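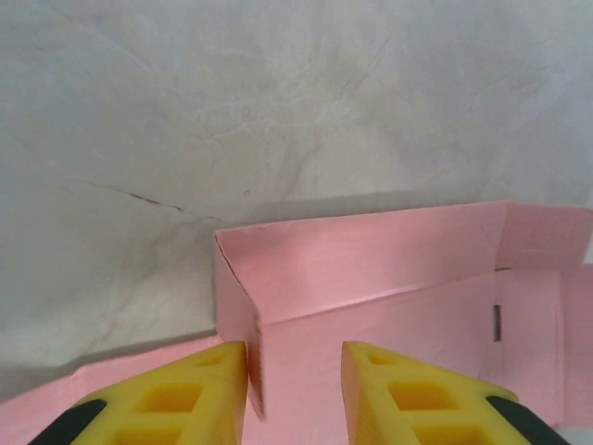

Can a machine pack the shop's boxes yet?
Student project report, Clurnumley, 27 June 2018

Our project looked at one shop-floor chore, folding a flat pink blank into a box. The Donnelly gift shop in Betorthorpe folds almost 1,000 of them in June, all by hand. We set up Kima, our robot, to try the same work with two yellow fingers that open and close.
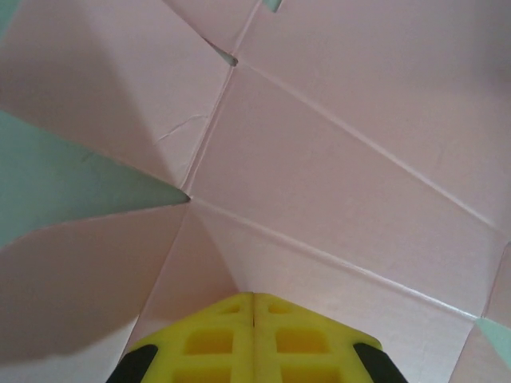

The large panels were the easy part of the job. A person feels when a crease is about to give and eases off. Kima does not, and we had to set each movement by hand.

The flaps took most of our time. A flap has to be gripped from both sides and kept straight while the rest of the box stays still.
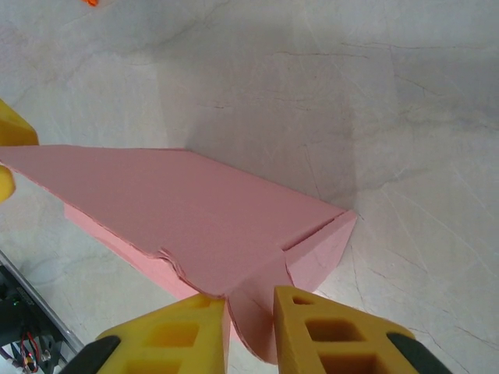 Card also gets worn with handling, and a ragged edge is harder to line up. We would not give this job to a machine yet. 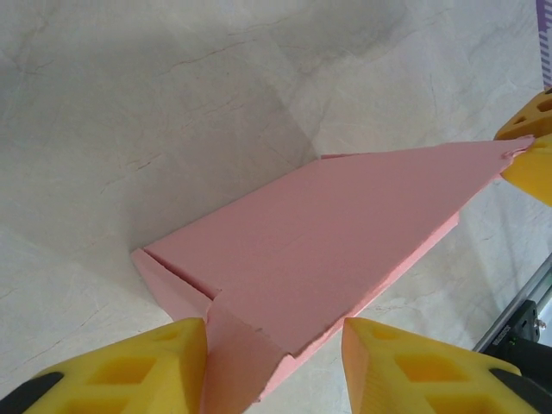 Further work
Try stiffer card and a simpler box.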